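# Likari simulation kit, grasp module: three months in, and one fault that matters

I have used Likari since January to rehearse tabletop picking before anything is allowed near the real arm. It is a simulator with a scene library, a contact solver and a grasp module that picks an approach and closes the fingers. This review covers the grasp module only. The scene library deserves its own write-up and the licence terms I leave to others.

## Setup

Installation took an afternoon, most of it spent on graphics drivers. The arm models load with joint limits already filled in, and the limits agreed with our own data sheet in every case I checked. Scenes are stored as plain text, so they can be compared between versions. The manual is thin on contact settings and silent on units in two places.

Performance is fair. On our workstation a single grasp trial solves in 900 milliseconds with rendering off. Memory use climbs over a long batch and does not come back until the program is closed, so I restart it overnight.

## What works

Large, rounded objects are handled well. The approach planner keeps the elbow clear of walls, and it rarely picks a wrist angle that a real arm could not reach. Mugs, fruit and boxes gave no trouble worth reporting. Log files are readable and each line carries the solver step, which saved me a good deal of time later.

## What does not

The fault concerns thin, flat objects lying directly on a surface: cutlery, rulers, a flat spanner. The planner lines up above the object correctly. During the last part of the descent the fingertip is allowed to pass into the worktop, and no collision is raised. The fingers then close, the object is lifted, and the trial is logged as a success.

I ran a batch of 2717 trials on the kitchen scenes. Of these, 344 went below the surface by more than the tolerance I had set. Every one of them was marked as passed. I only found them by writing a separate script that compared fingertip height with counter height at each step.

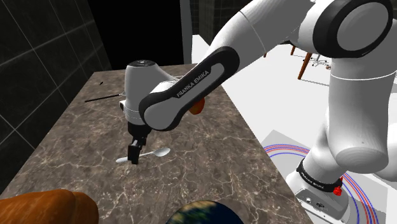 *Kitchen scene, spoon task: gripper pointing straight down over the spoon.*

The view from this side is little help in judging clearance, as the fingers hide part of the handle. I would not rely on a rendered view for this check in any case. Use the numbers.

Anneli Heiskanen, who maintains our real cell, reproduced the fault on a second machine with a clean install. Her result narrowed it down. Contact between the finger and the surface is switched off once the finger comes within a set distance of the target object, presumably to stop the solver from jittering. For a tall object this does no harm. For a spoon, the switch-off zone includes the counter.

## Why this is a safety matter

A path that goes through a simulated worktop will be driven into a real one if nothing downstream stops it. Our controller has a force limit and would have tripped. A cell with a slacker limit could bend a finger or crack the surface, and anyone reaching in to clear the stop would be doing so beside an arm under load. The false pass is the worse half of the problem. A visible failure would have been corrected the same day.

## Workaround

1. Open the contact settings and set the suppression distance to zero.
2. Raise the solver rate until the jitter is acceptable. Ours needed four times the default.
3. Add a minimum fingertip height to each scene, measured from the surface and not from the object.
4. Re-run any batch that included flat objects. Old logs cannot be trusted on this point.

With these changes I repeated 100 of the failed trials. None went through the surface. Several were now reported as failed grasps – a fair result, and one I can work with. Solve time went up noticeably.

## Support

I filed the fault with the log and the scene file. Tuulikki Sjöberg at Likari replied the next morning, confirmed the behaviour and said the default would change in the next release. She did not give a date. The release notes still make no mention of it, and I think a notice to existing users is overdue.

## Verdict

Suitable for general picking work with the settings above. Not suitable for flat objects as shipped. I will keep our licence, with the height check running outside the program on every batch, and will test the next release against the same scenes before removing it.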